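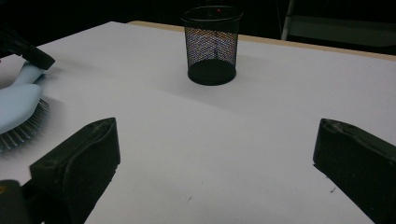 3.2 Coding of surface items

Items were coded by the place in which they would normally be kept, as stated by the household, and then by the place in which they were recorded. The two codes were entered separately. An item was treated as resident on a surface when both codes gave the same table or desk, and as transient in all other cases. Across the 209 households in the Stamley sample, 1,732 items were recorded on tables and desks under this rule. Fixed lamps, table coverings and anything attached to the furniture were left out.

The distinction is easiest to apply where storage items and personal care items share a surface. Figure 3 gives a typical pairing: a black wire-mesh pen cup towards the back of a white tabletop, and a hairbrush with a pale blue handle lying at the left. A pen cup is a container and is usually given a settled position by its owner. It was therefore entered first, and its position served as the reference point for the remaining items on the same surface. A hairbrush has no such position on a desk in most homes. Households named the bathroom, the bedroom or a bag as its usual place, and the item was coded as transient unless the household said otherwise.

Three rules were added after the pilot in June. First, a container and its contents were counted as a single item. Pens standing in a cup did not raise the count for the surface, but a pen lying next to the cup did. Secondly, items were coded by use and not by material, so that a mesh cup and a ceramic mug holding pencils fell into the same class. Thirdly, where an item extended over the boundary between two surfaces it was assigned to the surface carrying the greater part of its length. This last rule was needed mainly for brushes, rulers and charging cables.

3.3 Surface finish and edge

Surface finish was recorded as light, mid or dark. The tabletop in Figure 3 was coded as light with a contrasting edge, the edge strip being beige and wood-coloured against a plain white top. Edge contrast was noted separately because the pilot coders disagreed on the extent of some tables when they stood against a wall of similar colour. On light surfaces a further instruction applied to shadows. Both the cup and the bristles of the brush cast soft grey shadows on the white top in Figure 3, and coders measuring the distance between items were told to work from the point of contact with the table. For the cup this is the solid base. For a brush it is the nearest part of the head or handle touching the surface.

Distances were entered in whole centimetres. Where two coders differed by more than two centimetres the entry was returned to both, and 29 entries were settled in this way. No entry was dropped.

The class list follows the Ramard scheme for household goods, with "grooming" split from "health" and "stationery" split from "paper". Unopened post was kept under "paper". Toys were coded by their stated owner and are reported in Section 4.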